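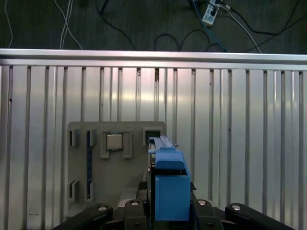
ヴァミッツ砦 見学路整備に関する打合せ 議事録

出席:ヴァシリス・ヴラフ(議長)、観光案内所、砦の管理事務所、渡船組合、スカディクス社(券売システム)、書記
欠席:教区代表(葬儀のため。連絡あり)

1.前回議事録の確認
前回議事録のうち「砦の階段は全員が不要と認めた」との記載は「砦の階段の手すりは全員が必要と認めた」の誤りであるとの指摘が管理事務所からあり、訂正のうえ承認された。書記は反省している。

2.見学路の入口について
現在の入口は岬側と港側の二か所。どちらの看板にも「正面入口」と書いてある。案内所によれば、夏のあいだ窓口でもっとも多かった質問は「正面はどちらか」、次が「手洗いはどこか」であった。
渡船組合は港側を正面とすべきと主張。管理事務所は、門の紋章が岬側にある以上、歴史的には岬側が正面であると主張。議長が紋章の制作年代を尋ねたところ、管理事務所は持ち帰って調べると答えた。前回も持ち帰っている。
結論:当面、両方の看板から「正面」の二字を消す。消し方(塗る、貼る、削る)は管理事務所に一任。

3.入場料と券売
スカディクス社より、2月から試験運用している券売システムの報告。シーズン中の発券は3021枚。うち31枚は同一の来場者が操作を誤って続けて購入したもので、返金済み。当人は中に入らず帰られたとのことである。
渡船組合から、船の往復券と砦の入場券を一枚にまとめられないかとの質問。スカディクス社は「技術的には可能」と回答した。議長が「技術的でない意味では」と重ねて尋ね、費用の話になった。見積りは次回提出。

4.説明板の文面
砦の由来を記した説明板の新しい文案を案内所が朗読した。朗読は長く、途中で渡船組合の二名が船の時刻のため退席した。
主な意見は次のとおり。
・「難攻不落」とあるが、二度落ちているのではないか(管理事務所)
・二度とも城内から門を開けたのであり、攻め落とされてはいない(案内所)
・それを書いたほうが客は喜ぶ(議長)
結論:「難攻不落」を削除し、門の件を加筆する。全体は400字程度に収める。案内所からは、短くすると詩情が失われるとの意見があり、記録にとどめる。

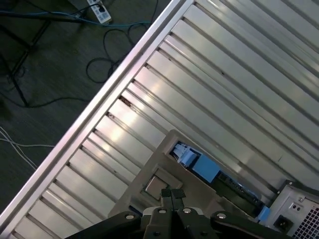 レカ、2020年9月

5.ズンデン岬への延伸
砦から岬の礼拝堂跡まで、尾根づたいに見学路を延ばす案。距離は2000メートル。管理事務所が下見の結果を報告した。前半は歩きやすい。後半は山羊の道であり、山羊にとっては歩きやすい。
案内所は、夕方に礼拝堂跡から海を見る催しを提案。眺めのよさに異論は出なかった。帰り道が暗くなる点についても異論は出なかった。照明の設置は景観上望ましくないとされ、懐中電灯の貸出しを検討する。返却率について議長は悲観的である。
礼拝堂跡の土地は教区の所有であり、今回は代表が欠席のため決議は見送り。前半のみ先に標識を立てる案を、賛成多数で仮承認とした。反対一は渡船組合で、終点に桟橋がないことを理由に挙げた。

6.猫について
砦の中庭の猫を案内冊子に載せるかどうか。前回からの継続審議。案内所は写真の使用を希望。管理事務所は、猫は砦の公式な構成要素ではないと述べた。議長が採決を取り、可決。名前は載せない(三通りあるため)。

7.その他
・砦の鍵は現在二本。うち一本の所在を各自確認すること。
・冬期の開場時間は管理事務所の案どおりとする。昼休みの扱いのみ再検討。
・議事録の文体について、もう少し事務的にしてほしいとの要望が一件あった。書記は承った。

宿題
管理事務所:紋章の年代、看板の修正、鍵
案内所:説明板の改稿、冊子の猫の頁
スカディクス社:共通券の見積り
議長:教区代表への説明

次回の会場は案内所の二階。椅子が足りないため、早く来た順に座るものとする。

以上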